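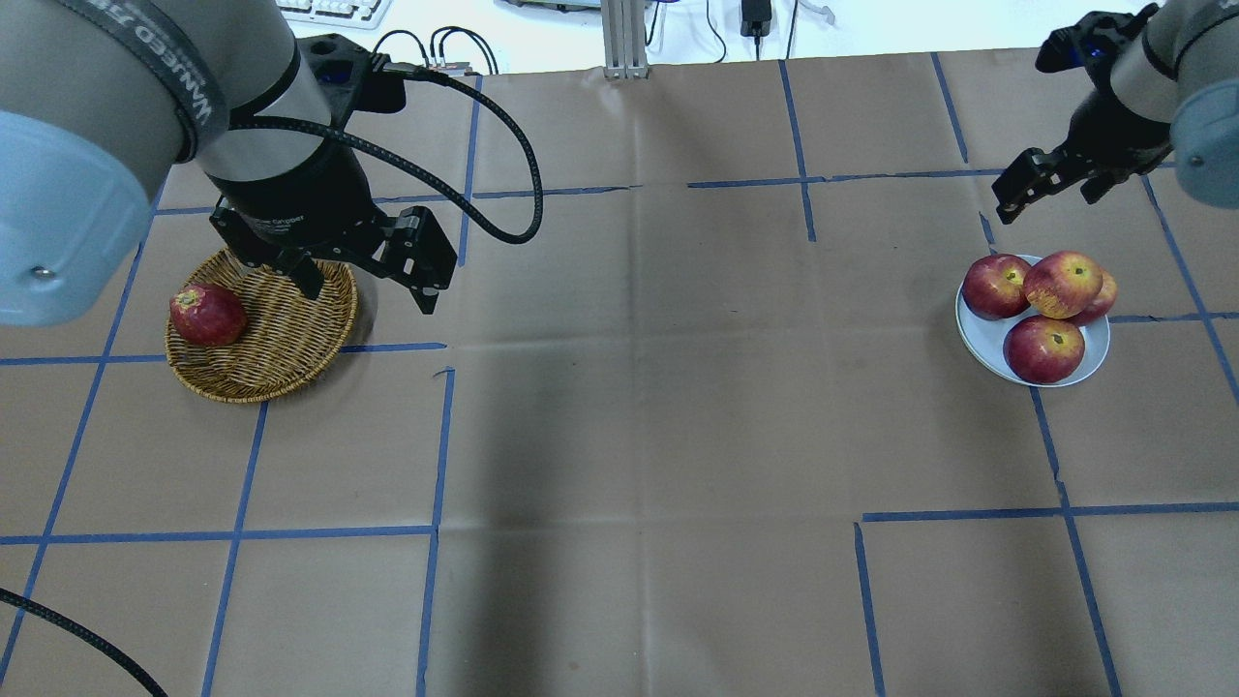

Red apples on a white plate and in a woven basket at the Galtberg Fruit Center.

Galtberg Fruit Center Sets Out New Rules for Apple Tables

The Galtberg Fruit Center has issued new guidance on how apples are to be laid out, handled and stored at its fall displays and public tastings. The rules take effect in October and apply to every table in the main building, including those used by visiting growers and school groups.

Under the guidance, whole apples will be shown on plain white plates or in shallow woven baskets. Deep bowls and crates will no longer be used on display tables, although crates remain in use in the cold room and at the loading door. Tables are to be covered with brown kraft paper and divided into sections with blue painter's tape, with a section set aside for each grower's fruit.

The center said the paper will be replaced between the morning and afternoon sessions. Used paper that is free of tape may be composted with the peels and cores from the tasting room.

The guidance follows a review of last season's displays, during which the center received 59 written comments from visitors and growers. Many concerned bruised fruit. Others asked for clearer separation between apples meant for viewing and apples meant for eating, which in past years were often placed side by side.

"A display apple and a tasting apple are treated differently from the time they leave the cold room, and visitors should be able to tell them apart at the table," the center said in its notice to growers.

Display apples will be kept whole and unpeeled, and will be marked with a small card giving the name of the orchard. Tasting apples will be washed, cut at a separate counter and served within the hour. Staff will remove any display apple that has been dropped, and it may not be returned to the plate. Such fruit will be sent to the kitchen for sauce.

The handling section of the document is the longest. Apples are to be picked up one at a time and set down on the paper or plate without rolling. Fruit should not be stacked on plates, and baskets may be filled to a single layer only. Stems are to be left on. Polishing with a cloth or with wax is not permitted, and growers are asked to bring fruit in its natural condition.

Color is also addressed. Growers had previously been asked to choose apples of an even red for the front tables. That request has been withdrawn, and striped, blushed and partly green or yellow apples will be accepted on the same terms as solid red ones. Fruit of uneven shape will be accepted as well, provided it is sound.
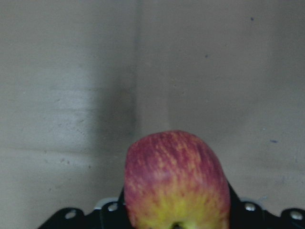

One grower, in a comment submitted during the review, wrote that the change was overdue and that streaked fruit had been kept to the back tables for too long. "People stop at the striped ones and ask what they taste like," the comment read. The same grower asked that the cards also state when the fruit was picked. The center said it would consider the suggestion for next year.

Not all responses were favorable. Several growers objected to the limit on basket depth, noting that shallow baskets hold less fruit and must be refilled during the day. The center replied that refill stock may be kept under the table in covered boxes, and that a short refill period will be scheduled in the early afternoon, when attendance is usually lower.

In all, 19 orchards have registered for the fall displays. They include Hellström Orchards, which has taken part since the displays began, and the Henier Growers' Association, which will share a table with smaller farms from the north side of the valley. The Henier table will be located near the east entrance, with the pressing demonstration moved to the courtyard to make room.

The Ruduso, a late apple grown on a small number of farms in the valley, will be added to the tasting list in November. It was left off last year's list after a poor harvest. The center said quantities will again be limited and that tasting portions will be served in the afternoons only.
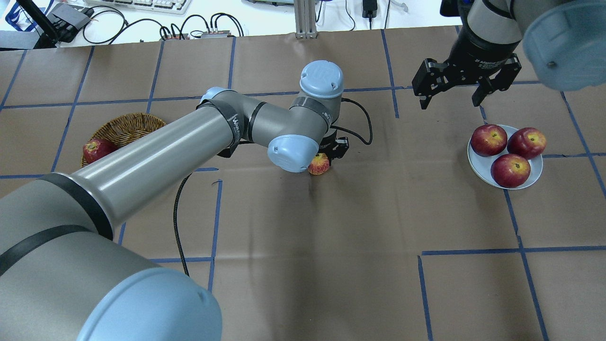 Photo: Galtberg Fruit Center

Instructions for marking out the tables have been sent to all registered growers. The paper is rolled out to the full width of the table and smoothed by hand. Tape is then laid along the length of the table and across it, forming large rectangular sections. The center noted that the lines are a guide to placement and do not need to be exact. Small folds and creases in the paper are acceptable. Tears are not, and torn sheets should be exchanged at the supply desk.

Each section may hold one plate or one basket, along with its card. Single apples may also be set directly on the paper where a grower wishes to show the shape of the fruit from all sides. Visitors will be allowed to look closely but are asked not to lift fruit from the display sections. Apples that may be handled will be placed at a separate table for children, close to the coat room.

Plates and baskets will be supplied by the center. Growers who prefer to bring their own baskets may do so if the weave is clean, dry and free of loose ends that could mark the skin. Painted baskets will not be accepted. Plates must be white or near white, without a printed pattern.

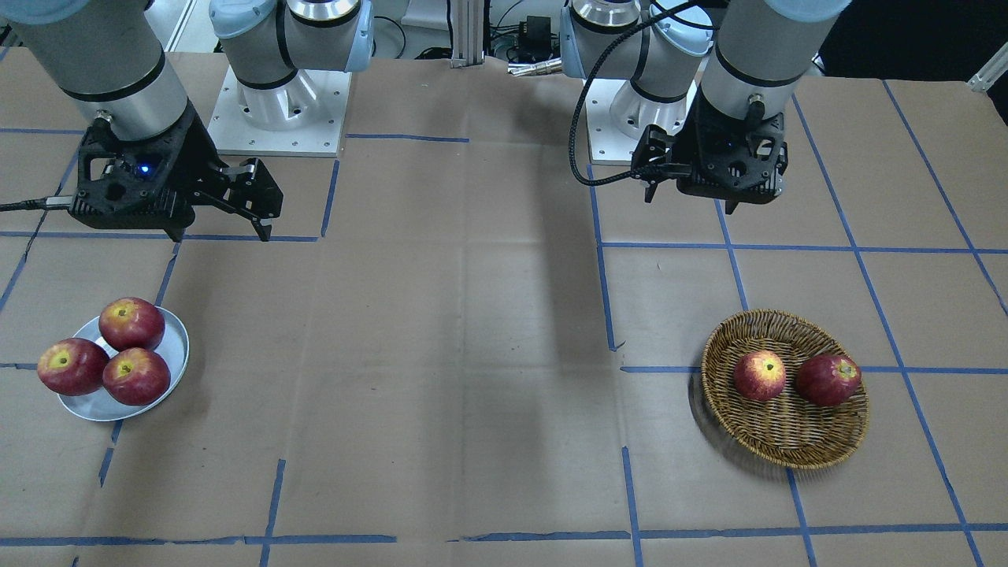

Apples on a plate at one of the center's paper-covered tables.

The center has also revised its storage advice for visitors who take fruit home. Apples bought at the fall displays should be kept cool and away from onions and potatoes. Fruit with a cut or soft spot should be eaten first. A printed sheet with this advice, along with 3 recipes for baked and stewed apples, will be available at the front desk at no charge.

Setup for growers will begin at 7 a.m. on display days, and tables must be ready for inspection by 9 a.m. Doors open to the public at 10 a.m. The last tasting will be served at 4 p.m., after which display fruit may be collected by the orchards or left for the center's kitchen.

Growers wishing to share a table are limited to 2 orchards per table, except where a growers' association has registered on behalf of its members. Requests for a change of table should be made in writing to the Galtberg Fruit Center before the end of September. Copies of the full guidance are available from the supply desk and will be included with each orchard's registration packet.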